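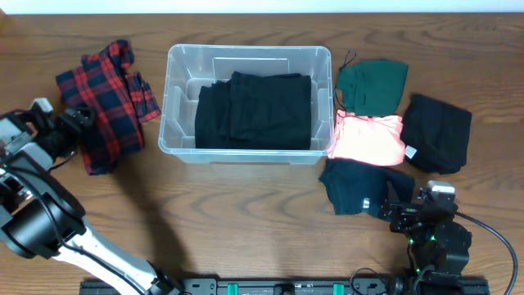
Workshop tips: Robots and automation

Two arms on one rail: setting up a table-top clothes packer

These notes come from a build on the big table in our shared workshop. Two small servo arms sit on one black rail at the near edge of the table, and the job is to get clothes off the wood and into a clear plastic bin. Most of what follows applies to any pair of hobby arms and any light, soft load. I have left out the software except where it affects how you lay out the table.

Fixing the rail

Put the rail down first and do everything else from there. Ours is aluminium extrusion with slots and cut-outs along its length, so the arm bases can slide before they are tightened. Set both bases finger-tight, move each arm by hand through its full reach with the power off, and look for the places where the two grippers meet. You want them to overlap over the bin and nowhere else.

Clamp the rail before you fit the arms, even for a quick try. A pair of small clamps between the bases does the job. Check them again after 100 cycles. The arms stop and start sharply and a rail that felt solid in the morning can creep by 2 mm, enough to make every pick land short.

If the table is a good one, put thin cork under the rail. Cut it narrower than the rail so it doesn't catch on sleeves.

Leave bare table in front

Keep a clear stretch of table between the arms and the clothes. It gives the elbows room to fold and somewhere for a dropped garment to land. On our first layout the bin was 200 mm from the rail and the grippers could only reach its front wall from directly above. We moved it back to 400 mm and the arms could come in at a slope.

Choosing the bin

Any light bin will do for people. For the arms, look for the following.

A rounded rim. Square rims snag knitwear.

Walls that don't flex much when pressed with one finger.

A flat base. If it rocks, stick rubber dots underneath.

We use a clear one and like being able to check from the side how full it is. The drawback is that the cameras see the wood grain through the walls, and a strongly marked table makes that worse. If your picking goes wrong near the bin, try a strip of matt tape just under the rim and see if it improves. The Vamow bin in the workshop store is the right size but has a glossy coloured base that throws reflections, so leave that one for screws.

Clothes to practise with

Start with four or five old garments that differ in weight and colour. Checked shirts are good for testing, as the pattern confuses a camera in a way that plain cloth doesn't. Include something pink or another strong colour you can spot quickly when you go back through the recordings. Include dark things too. Black on black is hard: with a dark garment lying on another dark one, the edge all but disappears.

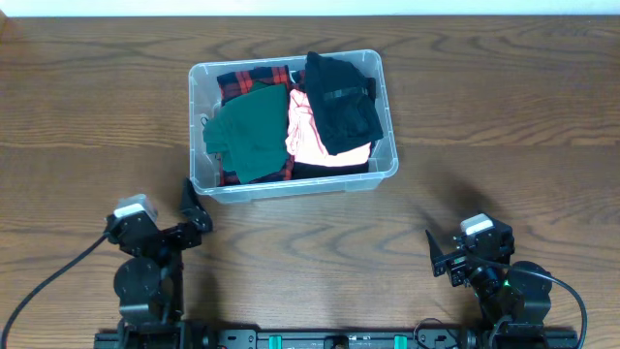

Thicker items need a slower lift. Grip a fold, raise it a hand's width, wait a second for the cloth to stop swinging, then move across. Going straight from grip to travel flicks the loose end over the rim, and the next garment drags it back out.

Don't expect neat piles at first. Get the arms putting everything inside the bin before you try folding. A sleeve hanging over the side can be dealt with by a second pass, with one gripper holding the body of the garment and the other lifting the sleeve in.

Empty pockets, do up zips and tie off or remove drawstrings. Loops catch on gripper fingers and a servo will pull until something gives.

Cables

Leave a generous loop at each wrist. Turn the joint to both ends of its travel and check that the cable never goes tight and never drops in front of the gripper. Let the heavy cables fall away to the outside of each arm, left to the left and right to the right, so the middle of the table stays clear. Thin wires can run along the rail. Use hook-and-loop ties there; you will be moving them again.

Label both ends of every cable. The Bastos leads we bought are all black and all the same length.

Light and shadows

One bright lamp gives hard shadows that move with the arms. Two softer lights, set high and to either side, are better. The Mallel panels from the photo corner work well on their lowest setting. If you can't change the lighting, record a few runs at different times of day and compare them.

Before you switch on

Power off whenever hands are over the table. Keep the switch where you can reach it without leaning across the arms. Tie back hair and roll up your own sleeves, as the grippers can't tell which shirt they are meant to be picking up.

Spare screws for the servo brackets are in the Trirnmont drawer unit, bottom row. Put a note on the board if you take the last bag.

Page last changed 2025-03-11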